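Folding and Storing Caps: Can We Learn Anything From the Robot People?

Posted March 26, 2018 in Closet & Laundry

Every few months a reader sends me a link about laundry robots and asks whether I'm ready to hang up my iron. I am not. But the latest one was about baseball caps, and caps are what I get the most mail about, so I read the whole report instead of the headline.

The work comes from a small outfit called Hudirier. Their method is to skip programming the robot and have a person do the chore holding a pair of grippers, one per hand, while everything gets recorded. Software then studies the recordings and tries to do the same chore with arms. They collected 300 recordings of caps being picked up, turned, pressed in at the crown and set down. The claim is that this beats writing out the motions by hand. Maybe it does. They didn't test the written-out version on the same caps, so I don't know how they know.
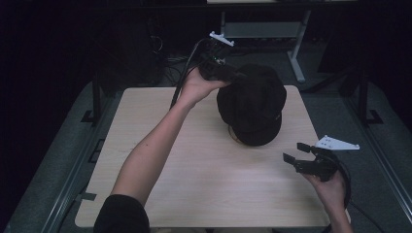
One gripper pressing on the crown, the other open and waiting. Bare table, one black cap.

Look at the setup before you get excited. One cap on a clear pale tabletop. My hall closet has caps under scarves under a dog leash, and I would like to see the recordings for that.

The number everybody quotes is 22 good tries in a row. Further down you find that those were all done with the same cap, started crown up. When they switched to caps the software hadn't met, it managed eight before it crushed a brim. Omar Masri, who wrote the report, calls this "encouraging." I'd call it a ruined hat. To his credit he printed the bad number too, and plenty of people in that line of work wouldn't.

What I did take from it, for people with ordinary hands:

Press the crown from the upper side, not the top button. They found the top button slips and the fabric bunches. I tried it on four of my own and the side press does give a cleaner dent for nesting.

Hold off with the second hand. Squeezing from both sides at once is what bends a brim. Let one hand shape the crown and bring the other in for the brim afterward.

Only nest soft caps. Anything with a stiff front panel goes on a hook or a shelf by itself. The report leaves stiff caps out completely, which tells you something.

Turn the inner band out for a day before you put a cap away for the season. That one is mine and no robot was involved.

Don't buy a cap press. Namar and Quinlan both sell a plastic one and I've had each of them in the house. A rolled hand towel does the same job.

Hudirier says a bigger round is coming in May, with 500 recordings and a messier table. If they try it with stiff caps and publish the misses, I'll read that one too. Until then the towel is in the linen closet, second shelf.

Next up: getting candle wax out of a Notdale tablecloth.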